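We use cookies to improve your reading experience. By continuing to browse you accept our cookie policy.

Florin Avram
2024-07-12

3. Drying losses in shallow vessels

3.1 Choice of vessel

The moisture content of a soil sample is found by weighing it moist, drying it in an oven, and weighing it again. The result depends on the vessel more than most field manuals allow. A deep beaker holds vapor above the sample and slows the later part of drying, while a shallow tray exposes more surface but is harder to move without spilling fines. Earlier work at the Hosard station used glass dishes throughout. The Cabrera plots were sampled with lidded tins, and the two sets of results were never fully reconciled.

For the present study all samples were dried in open metal trays. Each tray was weighed empty before use, and the tare was repeated after every washing. Trays whose tare had shifted between washings were set aside until the cause was found. In most cases this was clay left in the angle between wall and base.

3.2 Sampling and drying

Soil was taken in May from the lower terrace at Grumville, at a depth of 30 cm, on 14 plots. The terrace soil is a silty clay with few stones. Roots thicker than a pencil lead were removed by hand; finer roots were left in place, as their removal took soil with them. Each sample was split, and a 100 g portion was spread in a tray to an even depth. The remainder was sealed and kept cool as a reserve.

Drying followed the usual oven procedure. Trays were placed on the middle shelf only, as the upper shelf ran warmer near the fan. After drying, each tray was moved to a desiccator and left to cool before weighing. Warm trays set up air currents on the balance pan and read light — an error that is small for a single sample but always runs in the same direction.

3.3 Effect of spread depth

Samples heaped in the center of the tray dried more slowly than samples spread to the walls. The difference was largest for the wettest plots, where a crust formed over a moist core. Breaking the crust with a spatula shortened drying but lost material on the blade, and the practice was dropped. Spreading the soil thinly at the start gave the same benefit without the loss.

Corner shape also matters. Square corners hold fines and are slow to clean, and a residue carried from one sample to the next will bias the second. A rounded corner (Figure 1) can be wiped in one pass.

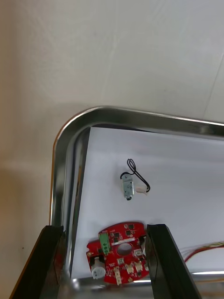

Figure 1. Stainless steel tray with rounded corner.

When is a sample dry enough to record?

A sample is taken as dry when two weighings in a row, with a further period in the oven between them, agree within the reading error of the balance.

This rule was applied to every tray. It failed only for the two plots nearest the Peradell drain, where the soil is rich in peat and kept losing mass slowly after the other samples had settled. Some of that loss is likely to be organic matter and should not be counted as water. Results for these plots are therefore given separately in Section 4, with the reserve portions dried at a lower oven setting for comparison.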